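Clilard Stackable Pantry Jars, set of 11

These are our glass jars for the dry foods you buy in big bags: rice, lentils, oats, muesli, flour. Each jar holds 400 grams of rolled oats when filled up to the line under the lid. The jars stand one on another and do not slide, also when you take only the top one in the morning.

Lids are beech with a silicone ring. Please wash the lids by hand and dry them the same day. The glass can go in the dishwasher.

Height with lid: 14 cm
Colour of ring: grey or white
Labels: 28 blank stickers are in the box
Price: $89 per set

For brown sugar, Hatice Ertürk from our shop recommends to put a small piece of orange peel inside, and change it every week.

Spare rings are sold separately. Orders for December should reach us early, as the white ring is often sold out by then.

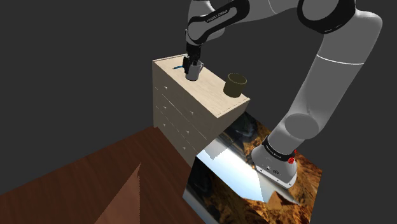 Robot arm over a pale wooden dresser, computer rendering.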